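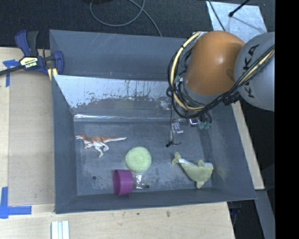
The lab at Ninard opens its doors once a year, in November, and we went along with a mixed group of school staff, retired engineers and a few people from local firms. Helge Engebretsen met us at the desk at ten in the morning and took us down to the ground floor, where the picking work is done.

The work there is slow. An arm reaches into a bin, tries to take hold of something, and a computer keeps a record of how the try went. Then it tries again. Each try is stored with the camera view from just before it, the place the arm chose and a note of whether the thing came up. They call one of these an example, and the learning system is trained on them in batches overnight.

Sohail Marwat looks after the arm, a KUKA with a big orange joint and cables looped round the wrist. He told us the cables give him more bother than the motors do. They have to be long enough for the wrist to turn and short enough to stay out of the bin. The bin is a plain grey one, held at one corner by an Irwin bar clamp, and blue tape marks the bench beside it. If the bin shifts by 2 centimetres, he said, the stored positions no longer match the pictures and a day's examples may have to be thrown away.

What goes in the bin is chosen from a shelf of toys and household odds and ends. On our visit there was a toy dinosaur with a thin tail, a purple cup on its side, a pale green rounded thing, a small clear item and a plush toy shaped rather like a dolphin. Liv Wallin, who picks the sets, wants objects that go wrong in different ways. Soft toys give when they are pressed. Clear things are hard for the camera, as it tends to see the floor of the bin through them. A cup can be taken by the rim or by the side, and the system has to find out for itself which works better from where it is.

The shelf holds 61 objects at present. A set stays in the bin for 100 tries and is then changed. Between tries the arm drops whatever it has picked up back into the bin, so the layout keeps changing without anyone having to step in. When something ends up jammed against a wall, a person moves it by hand and presses a key to say so. Those moves are marked in the record and left out of the training.

One of our group asked why they keep the failed tries. Wallin said they are used just as much as the good ones. In the early weeks nearly all of them were failures, and a system shown only good picks would have no idea what a bad one looks like. She also keeps a separate group of 40 hard cases, mostly things lying close to a wall, which are never used for training and only come out for testing.

We were then taken upstairs to see how the records are checked. Hatem Ouazzani had two screens open, one with the stored views and one with the notes. The gripper decides whether it is holding something by how far it has closed, and with thin objects it can get this wrong. A tail held between the fingertips may be noted as a miss. He goes through a share of each day's tries and corrects these. It looked like tiring work, and he said he does it in the mornings for that reason.

The same method is being set up at the Fullville site, with a second arm and a deeper bin. Maj-Britt Midtbø, who is running that side, gave a short talk after coffee. She hopes the two sites can share their examples, but the cameras are mounted at different heights and it is not yet clear how much one arm can learn from the other.

The visit took two and a half hours. Wear flat shoes, as there are cables on the floor, and leave bags in the lockers by the desk. Parking is behind the building and the spaces go early. The stairs are steep, but there is a lift if you ask for it.

Filed under: Visits and open days, Robots, Machine learning

Contact us | Copyright Guritora Visits Group | Back to top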